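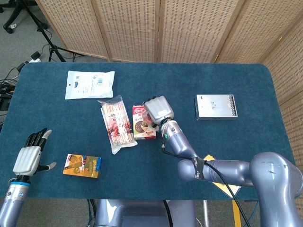
Item 3: bag of sticks, boxes and white packet on the table mat, folding screen behind.

VUMARD SUNDRIES AND DRY GOODS
Sample Table Working Group
Minutes of the meeting held on 31 July 2023, upstairs meeting room, 10.00

Present: Rocío Lozano (chair), Sample Room (two staff), Goods In, Labelling, Catalogue
Apologies: Transport
Minutes: Catalogue

1. Minutes of the previous meeting

Agreed as a correct record, with one change. Under item 5, "shelf B" should read "shelf D". Catalogue to amend the filed copy.

2. Matters arising

2.1 Range list. Goods In reported that the range list stands at 64 lines. Of these, 42 have a sample held in the sample room with a matching record card. The remainder have either a card and no sample, or a sample and no card. Goods In to split the list into those two groups before the next meeting.

2.2 Tokenora delivery. The second part of the Tokenora delivery was received complete. The delivery note gave the pack size in one column and the case size in another with the headings reversed. Goods In has corrected the entries by hand. Tokenora has been asked to reissue the note.

2.3 Shelf edge strips. Not started. Carried forward.

3. Sample table

3.1 Surface. The meeting considered the dark teal-blue felt mat on the sample table. Labelling noted that pale packs are easy to find against it, the white packet in particular. Catalogue noted that the mat collects lint and splinters when stick goods are handled on it. A smooth white sheet was proposed as an alternative. After discussion it was agreed to keep the felt mat. It is to be brushed at the end of each session, working from the centre towards the rounded corners, and lifted once a week so that the table underneath can be wiped.

3.2 Screen. The folding screen with the light wooden frames and woven beige panels is to stay behind the table. Catalogue asked whether a plain board would serve better, as the perforated panels let some daylight through. The chair preferred to try the screen with the window blind down first. Sample Room to test on a bright morning and report. Nothing is to be hung from the frames.

3.3 Layout. Items are currently put down wherever there is space. Labelling described the present mixture, with a bag of thin wooden sticks lying diagonally in the middle, a small white box with a red top band standing next to it, a yellow-orange box lying flat to the left, and a white packet towards the far edge. Labelling asked for a fixed order so that each item can be matched to its card without being picked up twice. The following was agreed:

Boxes that stand are placed upright with the front towards the person at the table.
Flat boxes are laid with the long side parallel to the near edge.
Bags are laid straight, printed end to the left.
Packets go at the far side, coded face up where there is a code.
No item is placed on top of another.

3.4 Number of items. Sample Room asked for an upper limit per session. A limit of 13 was agreed, to be reviewed in September.

4. Items raised

4.1 Bag of sticks. The bag is clear plastic with red and white labelling that includes Chinese characters. Labelling has no agreed English description for this line. "Skewers", "sticks" and "picks" have all been used on different cards. The chair ruled that "sticks, wooden, thin" will be used on the card and the shelf until the supplier confirms the intended use. Goods In said that the bags slide when stacked and should be stored in a tray. Agreed. Sample Room has a spare tray of suitable depth.

4.2 White box with red top band. The front shows a dark, round food item. Catalogue had entered the line as "biscuit" and Labelling as "chocolate". Neither entry is to be used on the strength of the front of the box alone. Labelling to obtain the ingredients sheet and settle the category. The line is held out of the catalogue until then.

4.3 Yellow-orange box. There was a query over which of two range list entries the box belongs to, both being described only as "small box, printed". Colour is to be added to the card. Catalogue proposed "yellow-orange, blue strip at one end", which was accepted. The graphics in orange, brown and white need not be recorded.

4.4 White packet. The small blue and black print is difficult to read at table distance. Goods In to copy it on to the card in full. It was also asked whether the patch near one side scans as a barcode. Goods In to try it on the hand scanner and note the result. If it does not scan, an internal number will be issued in the usual series.

5. Record cards

5.1 The revised card was tabled. The description field now takes 48 characters, which Labelling considers enough if brand and pack type are kept in their own fields. Catalogue asked for a separate field for the orientation of the pack (standing or flat). Agreed.

5.2 Cards filled in on the old form remain valid and need not be rewritten. Where a line is re-examined for any other reason, the new card is to be used and the old one stapled behind it.

5.3 Sánchez has quoted for printing the new cards on heavier stock. The quotation does not state whether corners are rounded. Catalogue to ask, and to obtain a second price from Triltulus for comparison. No order to be placed before both are in hand.

6. Storage of opened food samples

Sample Room asked for a rule. Opened food samples are to be removed from the sample room the same day. The empty pack may be kept if it is clean and is marked "empty" on the base. Unopened food samples are to be kept on shelf D and checked monthly for date. Goods In asked that the check be written on the card and initialled. Agreed.

7. Any other business

7.1 Labelling reported that the small brush for the mat is missing. Sample Room to buy two.

7.2 Catalogue asked that scissors be returned to the drawer.

8. Actions

Goods In: split range list (2.1); copy packet text and try scanner (4.4)
Sample Room: screen test with blind down (3.2); tray for bags (4.1); brushes (7.1)
Labelling: ingredients sheet for white box (4.2)
Catalogue: amend previous minutes (1); card field for orientation (5.1); Sánchez and Triltulus prices (5.3)
Carried forward: shelf edge strips (2.3)

9. Next meeting

September, date to be circulated by the chair. The meeting closed at 11.20.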